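The Door Is Not the Hard Part

March 12, 2021

My daughter's robotics club no longer owns a robot. It has a license. For 765 dollars a year the school gets 7 seats on a simulator called Ustodari, and twice a week the kids log in and drive a two-armed machine around a room that exists on a server somewhere. The big event of the year is the Lokham Challenge in July, where schools send in their programs and the scores come back in a spreadsheet.

I coached the old version of this club for a while, back when it met in the shop room and went through zip ties by the bag. So take my complaints as coming from a person who misses the smell of solder. I've tried to be fair. I sat in on most of the winter sessions, and I read the rule book, which is longer than our district's dress code.

This year's main task is a door. The robot starts in a room with a table, has to face the door, get a gripper onto the knob, and open it. Points come off for bumping things and for running past 120 seconds.

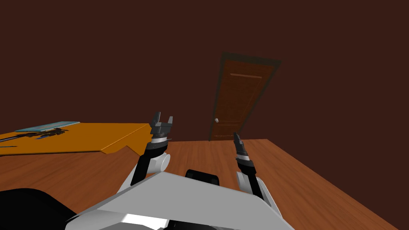

Jeanie Pollock thinks I have this backward. She wrote to me after I grumbled at a parents' meeting that in the shop room two kids built and nine kids watched, and that her son was one of the nine for a whole year. Now he has a seat and a login and his own attempts, and when he wrecks something he presses reset and no one yells at him about a forty-dollar motor. She asked me to name a kid who learned more from watching than he is learning from doing.

I couldn't, and I've thought about it since. She is right about the shop room. We had a few stars and a lot of spectators, and I was too busy finding the hex keys to fix it. If the simulator has spread the work out, that counts for a good deal.

But look at what the work has become. The team this season logged 1,966 attempts at the door. I asked one of the older students what had changed between the early ones and the recent ones, and she told me, very cheerfully, that they had been trying different numbers. The approach angle, the closing speed, how far out to stop before reaching. They change one, run it, look at the score, change it back. There's a script now that does the changing for them, so they go get a snack.

I don't blame them. The score is what they're given. A real knob has a loose screw, or a bit of hand lotion on it, or a latch that sticks in wet weather, and each of those makes a student stop and ask why. Ustodari has a setting for friction. It ships with a default, and the Challenge rules say you can't touch it. 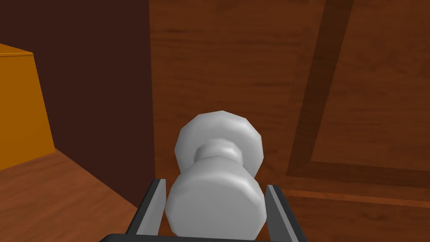

A grip that holds under the default friction has been tested against one number somebody picked. Rosemarie Kleinschmidt, our club's adviser, tells me the same thing is done in serious labs, and that they vary the friction and the lighting and the weight of things so the program doesn't get too comfortable. Fine. Then let the kids do that. Let them break their own door and write a page about what happened. At present the rule book gives no points for a page about anything.

The other thing I'd ask for is one real knob. The hardware store has them for less than a large pizza. Screw it to a board, clamp the board to a desk, and hand it to the kids along with the Fleveck arm that has been in the supply closet since the last grant ran out. It's slow and it drifts to the left. They should find out how far their numbers get them.

I brought this up in the winter and was told that the schedule was tight before July. The schedule was tight in my day too, mostly on account of smoke. I've offered to buy the knob.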